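4.2 Perception front end and the water problem

The planner only sees what the perception module hands it, so most of our failures start here. Muden (our tabletop stack, built on the Arnodon message layer) runs three passes per view: plane fit, object proposals, then a support graph saying what rests on what. The first pass is boring and works. The second and third are where the time went.

Clear things are bad. Water is worse. Depth returns from a filled basin come from the surface, from the bottom, or not at all, and the old code took the median and called it an object. The median lands somewhere in the middle of the water. The planner then happily put a ladle waypoint there. We now mask any closed rim first, mark everything inside as "unknown fill", and let color decide whether there is liquid. Depth inside the rim is thrown out completley.

The test set has 637 views of cluttered tables, split over 8 layouts. Labels by Yaryna Ostapchuk, who also wrote the merge tool. Layouts mix household items with toys on purpose. Figure 3 shows one view, chest height, as passed to the proposal stage.
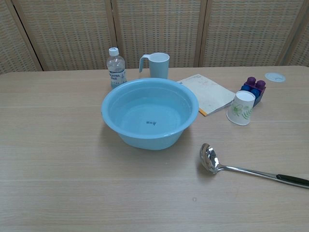
5 min read

Figure 3. Input view with a partly filled basin, ladle, upside-down paper cup and toy bricks. No depth overlay.

Three things in this view matter for the graph. First, the notepad goes under the right side of the basin rim in the image. Overlap in the image is not contact, and the old graph added a "supports" edge every time it saw this. Now an edge needs overlap plus a height match at the base. Second, the cup is upside down. The Mäkelä grasp library assumes an open top for anything labeled cup, so pose has to be settled before the label is used, not after. Third, the ladle bowl is shiny and mirrors what is around it. Proposals inside the bowl are dropped if they are smaller than the bowl and share its outline.

The mug is partly hidden behind the basin. We keep the visible part and do not complete the shape; completion gave us phantom handles in an earlier build. The woven divider at the back was a suprise cost. Its fine grid fires the edge detector all over, so we crop at the rear table line before proposals. Crude. Tall objects like the bottle lose their top in the crop, and get it back in a second pass that grows each mask upward.

Parameters were tuned on the Flinberg recordings only, 1,285 views, none shared with the test set. The rim threshold is the one that needs care. Too loose and bowls of dry goods get treated as liquid, too tight and the basin falls apart into arcs. We left it fixed for all runs in Section 5.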